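The Sleep Headband Says I Had a Good Night

November 13, 2023

My brother-in-law gave me his Dremura headband in May after he got tired of it. It reads your brain waves while you sleep, or that's the pitch, and in the morning the app hands you a score out of 100. He swore by it for two months and then put it in a drawer, and I should have asked more about the drawer.

First night: 88. I had been up twice with the dog and once with a cramp in my foot. I figured it needed to learn my habits, because the app says it does, in a cheerful little pop-up with a moon on it.

So I kept going. I wore it for three weeks and wrote down my own guess every morning before I looked at the phone. Some days we agreed. Plenty of days we were so far apart that one of us had to be making it up, and I was the one who'd been lying there listening to the garbage truck.

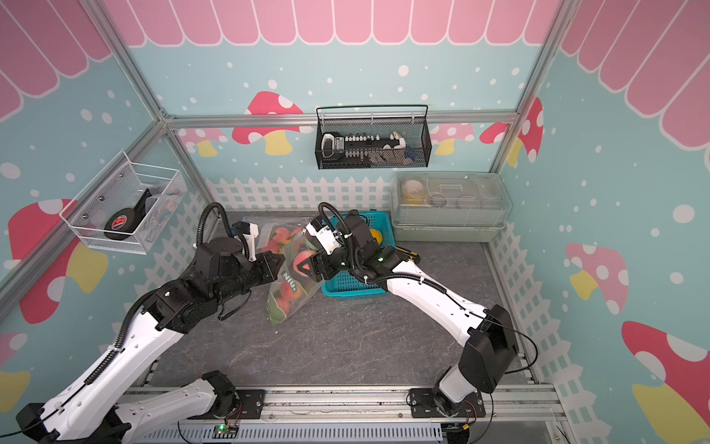
What bothers me more is the "focus" feature, which costs extra. You wear the band at your desk and it plays a soft chime when your attention wanders. I read the newspaper with it on and got chimed at during a story I was really into. Then I stared at the kitchen wall and thought about lunch. No chime. According to the app I was "deeply engaged."

I emailed support and got a polite answer from a Miroslava Jurčo, who told me the model was trained on 243 people. I asked who they were, how old, and whether any of them slept with a dog. She said she'd pass it along. That was the end of that.

My friend Bijan Moradi, who used to fix EEG machines at a hospital, says getting a clean signal is hard even with paste and a technician and a patient who sits still. A dry strip of fabric sliding around on a pillow has a lot working against it. He didn't say it can't be done. He said he'd want to see the raw data, and the app won't give you the raw data. It gives you the moon.

Maybe the next version will be better. The company has already sent me 3 emails about it, with a discount if I order before the end of the month. I'm going to let that one go by.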